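Skustora Help Desk / Packing and Materials
Ticket 134: Yellow film opens by itself in the carton, cap loose on arrival
28 Apr 2022, opened by Eustaquio Escobedo, Jullico packing room
Status: closed

DESCRIPTION OF THE PROBLEM

Good morning. We pack household liquids, mostly laundry detergent in the plastic bottle, into single cardboard boxes for delivery. In January we changed from bubble wrap to the yellow film from Pratent, the wide one which comes on a roll. With the bubble wrap we had few complaints. With the film we have now many.

In the last shipment we sent 40 boxes to the Bautista depot and 16 of them came back to us. In most of the returned boxes the film was open. It was no longer around the bottle, it was in a ball in one corner, and the bottle was lying against the cardboard. In several boxes the cap had turned a little and there was detergent in the bottom of the box.

What I would like to know is if the film is the wrong material for this work, or if we are using it wrongly. I also ask what to do with the boxes which have damaged flaps, as we have now a stack of them and I do not want to throw them away without reason.

What we tried before writing:
- A longer piece of film. It was worse, there was more of it to come open.
- Tape around the film in the middle. It holds in the middle and opens at both ends.
- A bigger box with more film inside. The bottle moved more.

E. Escobedo

REPLY 1, Cristóvão Meireles, Skustora

Dear Eustaquio, thank you for the clear report. The film can be used for bottles but it behaves differently from bubble wrap and I think several small things are adding together. Please answer when you have time:

1. Do you cut the film before you start, or from the roll while you wrap?
2. Is the film flat when the bottle is put on it?
3. What tape do you use on the cap, if you use any?
4. Do you put a cardboard piece between the bottle and the wall of the box?
5. In which position does the bottle travel?

REPLY 2, E. Escobedo

1. We cut before. A pile of cut sheets is prepared in the morning and we take from it.
2. Not always. The sheets in the pile get wrinkled and we do not spend time to make them flat.
3. None. The cap is closed by hand.
4. Sometimes. We cut a strip from an old box and put yellow tape on it so it does not leave dust. It is not done for every box.
5. Lying down. The boxes are low, so the bottle does not stand.

I should say also that we work between two surfaces, the white table and the green one. The sheet is often partly on each of them. I do not know if it matters but the sheet moves when one pulls it.

REPLY 3, C. Meireles

It does matter, a little. Film slides easily on a smooth table and catches on a mat, so if the sheet is on both, one half moves and the other does not. You then get a roll which is tight on one side and open on the other. I would move the whole wrapping to the green side and keep the white table for closed boxes only.

About the wrinkles: this is the main point in my opinion. Bubble wrap forgives a fold. This film holds only where film touches film, flat against flat. With air and folds between the layers there is very little to keep it together, and the shaking of the van does the rest.

Please try a small test before you pack the next order. Three boxes, the same size that you use now. One packed as always, one with a flat sheet and no strip, one with a flat sheet and the strip. Turn each one over by hand, shake it, leave it on its side until the afternoon and open it.

REPLY 4, E. Escobedo

We prepared the test after lunch. Everything was put out on the two surfaces as we have it on a normal day, the detergent, the film, the cardboard and the boxes.

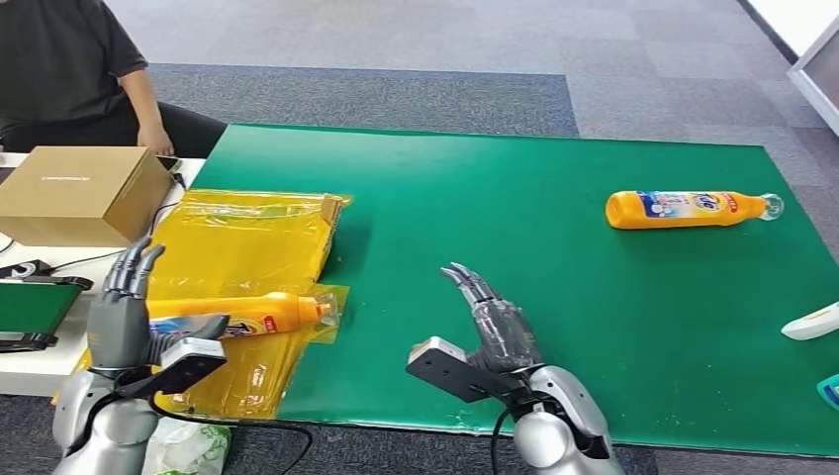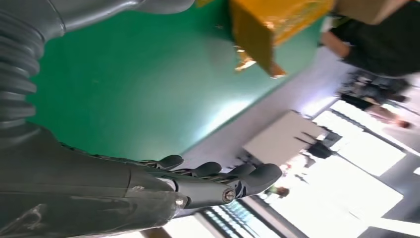
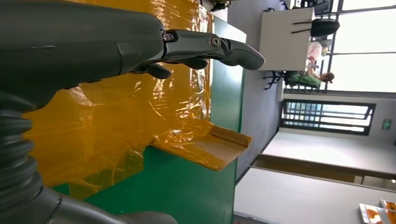
Should the cap be taped before the bottle is put in the film, or is it enough that the film covers it?

The cap should be taped first. Close it firmly by hand, put one strip of tape over the top and down both sides of the neck, and press the ends on dry plastic. The film protects the bottle from rubbing but it does not stop a cap from turning. If there is a little detergent on the neck, wipe it before taping, or the tape will come off.

REPLY 5, E. Escobedo

Thank you, we have taped the cap in the second and third box and left the first one without tape, so that it is packed truly as always.

Result of the test, opened at the end of the afternoon:

Box one, as always. The film was open at one end. The bottle had moved to the long wall. Cap still closed, but I could turn it with two fingers.

Box two, flat sheet, no strip. The film was closed. The bottle had moved, all together with the film, to one end of the box. Cap good.

Box three, flat sheet and strip. The film was closed, the bottle was where we put it. Cap good.

So it seems that the flat sheet helps with the opening and the strip helps with the moving. I did not expect that the sheet alone would make such a difference. It takes more time, I must say this also. My colleague needed two attempts to make the sheet flat, the corner was always coming back over itself.

REPLY 6, C. Meireles

Good result. For the time, stop cutting in the morning. Cut from the roll when the box is open and ready, and the sheet will be nearly flat when it reaches the table. A sheet which was lying in a pile will never be as good again, even if you pull it with your hands. Use the wrinkled ones as filling at the ends of the box. They are fine for that.

For the corner, put something with weight on it. A full roll of tape is enough.

Now the boxes with damaged flaps. You can sort them in this way:

Flap is bent but the cardboard is whole: use it.
Flap is torn for a short length and the tear can be closed with tape on both faces: use it for dry products only.
Flap is torn down to the fold, or the edge is ragged and layers of the cardboard are separating: do not send it. Cut the good panels into strips.
Any box which had detergent inside: do not send it and do not cut strips from it, even after it is dry.

The yellow box you sent in reply 4, with the ragged flap and the old pieces of tape on it, I would cut up. The printed sides can still make strips if they are clean.

REPLY 7, E. Escobedo

This is clear. We sorted the stack in the morning. Fewer boxes than I thought can be used for liquids, but there are enough panels for strips for a good while.

One more question about the strip itself. We wrap all of it in tape, both faces. Is it necessary? It uses a lot of tape, and the strip becomes slippery.

REPLY 8, C. Meireles

It is not necessary to cover the faces. Tape the cut edges only. There is where the dust comes from, and also where the cardboard can cut into the film. Leave the faces as they are, the plain cardboard holds better against the film. The strips you already made can be used, just put them between the wall and the film and not inside the wrapping.

The strip should be as long as the inside of the box. If it is shorter it will turn, and then the bottle has a corner pointing at it.

REPLY 9, E. Escobedo

We packed the new order with these steps and I write them here so that the other shift can find them:

- Open the box and check the flaps before cutting any film.
- Wipe the neck, close the cap, tape over the top and down both sides.
- Cut the film from the roll, lay it on the green side only, weight on the corner.
- Roll the bottle in it slowly and press out the air with the flat hand.
- Fold the two ends under the bottle, not over the cap.
- Strip along the long wall, taped at the edges.
- Old wrinkled film at both ends until the bottle does not move.
- Close, turn over once, listen. If something moves, open again.

The last step was the idea of my colleague. It found two boxes on the first day, both had too little filling at the cap end.

Bautista received the order and reported no wet boxes. One box had a crushed corner but the bottle inside was good. I think the ticket can be closed. I would keep the same film and order the narrower roll next time if Pratent has it, the wide one leaves too much to fold at the ends.

REPLY 10, C. Meireles

The narrower roll is in the catalog under the same name, please check the width against your bottle before you order. The film should pass the bottle by one hand on each side.

I close the ticket. If the cap problem returns with another product, please open a new one and write the type of cap, as the push and turn caps need a different tape.

Was this ticket helpful? You can leave a comment after you log in.

This site uses cookies to remember your language and your open tickets. By continuing you accept our cookie policy.

Contact the help desk | Terms | Copyright Skustora, all rights reserved | Back to top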